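Belts, bags and other slow things: an afternoon at the Mullora open day

Sep 20, 2022

The workshop that Mullora opens to visitors once a year is on the first floor, above a printer's, and the stairs are narrow enough that the arms had to come up in parts. The engineer who runs the two-arm bench agreed to talk between demonstrations. She asked to be quoted by her job and left it at that. What follows is taken from notes and a recording, put in a sensible order.

We began with the subject of the bench, which is clothing and the things that go with clothing. Most of the stands downstairs were showing boxes being moved from one belt conveyor to another. Why pick trousers?

"A box has a shape and it keeps it," she said. "You can measure it in the morning and it's the same in the afternoon. A pair of jeans has as many shapes as there are ways to drop it. The arm has to act on whatever shape it finds, and then the act changes the shape, so you plan again."

The work is paid for by Pedeck, a firm that handles returned goods for shops. Returned clothing has to be opened, checked, folded and put back into a bag. At present this is done by hand, and Pedeck would like to know which parts of it could be done by a machine at a cost that makes sense. Mullora was given the question, a fixed budget and a date in December for the written answer.

"They didn't ask us for a machine," she said. "They asked for a list of what is possible and how long each step takes. I prefer that kind of job. A machine built for a demonstration tends to be good at the demonstration."

The bench uses two jointed arms, each with a two-fingered gripper, on a plain white table. I asked whether two fingers were enough, given that other groups are building hands with many more.

"For flat cloth, two are enough if you have two arms. You pinch, you lift, you let gravity do part of the work. Where two fingers let you down is anything that needs a twist at the tip. A buckle, for instance. A button is worse. We have no results on buttons and I won't pretend we do."

The belt was added at Pedeck's request. A fair share of returned trousers come back with one, either left in the loops or packed alongside, and somebody has to deal with it before the garment is folded for good. In control terms it is an awkward thing. It is stiff in one direction and bends easily in the other, it has a heavy end and a light end, and it lies where it likes.
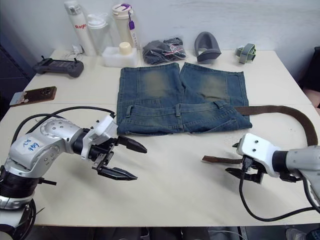

Her group treats a belt as a chain of short rigid links with springs between them. The model is crude, she said, and it is wrong near the buckle, but it can be solved fast enough to be useful while the arm is moving. A better model was tried in the spring and dropped when each step took longer to work out than to carry out.

"The tip is the part you want," she said. "Pick a belt up by the middle and both ends swing. Pick it up near the tip and you know where most of it will hang. So the first thing the software looks for is an end. If it can't find one it has to move something and look again, and that costs time."

How much time? She gave the figures without being pressed. The motion planner is allowed 3000 milliseconds for each attempt. If it hasn't found a safe path by then it stops and reports a failure, and the arms go back to a resting position. Across the trials recorded up to the summer, over 3000 in all, the largest single cause of failure was the gripper closing on nothing. The second was the gripper closing on two layers where it should have had one.

"Layers are the whole difficulty with folded clothes," she said. "From above, one layer of denim and two layers of denim look the same. You find out when you lift. A person feels it between finger and thumb and doesn't notice having done so."

Neither arm has a sense of touch in the usual meaning. The grippers report how far they are open and how much current the motor is drawing, and from these two numbers the software makes a guess at the thickness of what is held. On denim the guess is fair. On thin shirts it is poor. A supplier called Solier has offered padded fingertips with pressure sensors inside, and a set is due for testing, though she would not be drawn on what she expected from them.

I asked how the arms are taught. There are two ways, she said, and the group uses both. Some movements are written by hand as a sequence of positions. Others are recorded while a person guides the arms through the task, and the recordings are then used to train a model that produces the movements itself.

"The recorded ones look better," she said. "They look like somebody working. The written ones look like a machine. But when a written one goes wrong I can find the line where it went wrong, and with the other kind I have to collect more recordings and hope."

A visitor standing near us asked whether the table was always so busy at the back. She said that in the early months everything was cleared away before each trial and the success rate was pleasing. Then the tests were repeated with ordinary odds and ends left on the surface, and the rate fell. Bottles, bags and straps have been allowed to stay out since then. Goods-in tables are not tidy places, and Pedeck's are no different.

"Soft things are the trouble," she said. "A bottle is a cylinder and the camera knows what to do with it. A clear bag with clothes in it is half reflection. The software has to decide that it is not part of the job."

The question of safety came up more than once during the afternoon, usually from parents. The arms are run at reduced speed when the public is in the room, and the force limits are set low. An operator stands by the stop button throughout. She described the limits as dull and said that they were checked every morning against a spring gauge, with the reading written in a book.

Of the three demonstrations I watched, two ended as planned. In the other the right arm reached for the belt, closed its gripper short of the leather and lifted nothing. The operator reset it and it was run again. She made a note of the time and went on talking.

The software that joins the cameras to the arms is called Fuentealba, after the street where its first version was written. It is now on version 8 and she thinks it has grown too large. Part of this winter will go on removing features that were added for a single customer and never used by another. The cloth model will be split off so that it can be tested by itself, without the arms switched on.

Would she put a machine like this in a returns warehouse today?

"For folding jeans that arrive flat and empty, yes, if you can wait for it. It's slower than a person and it doesn't mind the night shift. For jeans with a belt in the loops, no. For jeans in a knot at the bottom of a parcel, no, and I'd want to see somebody else's results before I believed a yes."

She expects the report to Pedeck to recommend a mixed line, with people opening the parcels and removing belts, and arms doing the fold and the bagging. Bagging still has to be timed properly. The bags in use now cling to the fingers of the gripper when they are let go, and a different plastic is on order.

The bench is open to visitors again in the spring. Places are limited by the stairs, and groups from schools should write to the Mullora office beforehand.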